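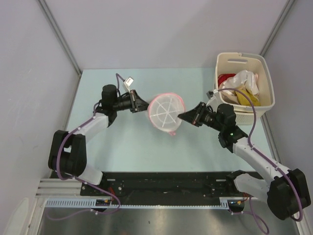 4장. 양팔 협조 플래너 설정

Trimonmont 플래너에서 가장 재미있는 기능을 꼽으라면 단연 협조 모드입니다! 두 팔의 궤적을 따로 풀지 않고 물체 하나를 기준으로 한꺼번에 계산하기 때문에, 설정만 제대로 해 두면 움직임이 놀랄 만큼 부드러워집니다. 분홍 테두리가 달린 반투명 거름망처럼 둥글고 얇은 물체는 두 그리퍼의 접촉 방향이 서로 다르므로, 접촉점을 팔마다 따로 등록해야 합니다. Debnath 인식 모듈이 켜져 있는지 먼저 확인하고 시작하세요.

4.1 물체 프레임 등록

1. 설정 창에서 '협조 그룹'을 열고 left_arm과 right_arm을 모두 추가합니다.
2. '기준 프레임'을 world에서 object로 바꿉니다.
3. 인식 결과 목록에서 물체를 고른 뒤 '접촉점 편집'을 누르고, 왼팔과 오른팔의 접근 벡터를 각각 저장합니다.
4. '미리 보기'로 궤적을 재생합니다. 두 팔의 시간축이 나란히 표시되면 정상입니다.

참고: 반투명한 물체는 깊이 값에 구멍이 생기기 쉽습니다. 이럴 때는 '윤곽선 우선' 옵션을 켜 보세요. Halima Biwott가 February 릴리스에 넣은 기능인데, 얇은 테두리를 잡아내는 솜씨가 정말 훌륭합니다.

주의: 접촉점을 한쪽만 저장한 채 실행하면 오류 309가 발생하고 계획이 취소됩니다.

4.2 변형되는 물체로 전환
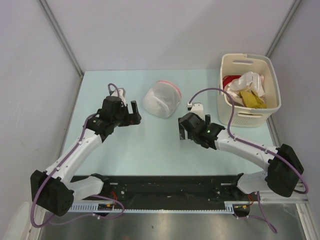 천이나 그물망은 모양이 계속 바뀌므로 고정된 접촉점 대신 영역을 지정합니다.

1. '물체 유형'을 deformable로 변경합니다.
2. 재계획 주기를 10 Hz로 맞춥니다. 더 높여도 되지만 처음에는 이 값이 다루기 편합니다.
3. 파지 후보 수를 3으로 두고 '후보 계산'을 누릅니다.
4. 후보가 화면에 겹쳐 나타나면 하나씩 눌러 도달 가능 여부를 확인합니다. 회색 후보는 관절 한계에 걸린 것입니다.

참고: 옷이 담긴 바구니는 '정적 장애물'로 등록하되 윗면은 열어 두세요. 윗면까지 막으면 플래너가 바구니 안쪽을 목표로 잡지 못합니다.

주의: 케이블은 충돌 모델에 자동으로 포함되지 않습니다. '여유 반경' 항목에 케이블이 휘어 나오는 폭을 직접 입력하고, 손목 회전 범위도 함께 줄이십시오.

설정을 마치면 '프로필 내보내기'로 저장합니다. Nindale 뷰어에서 이 프로필을 열면 두 팔의 계획을 단계별로 되감아 볼 수 있습니다(꼭 써 보세요!). 프로필 형식에 관한 문의는 Angus McKinnon에게 보내 주세요.

이 사이트는 쿠키를 사용하여 문서 환경설정을 저장합니다. [모두 허용] [설정 관리]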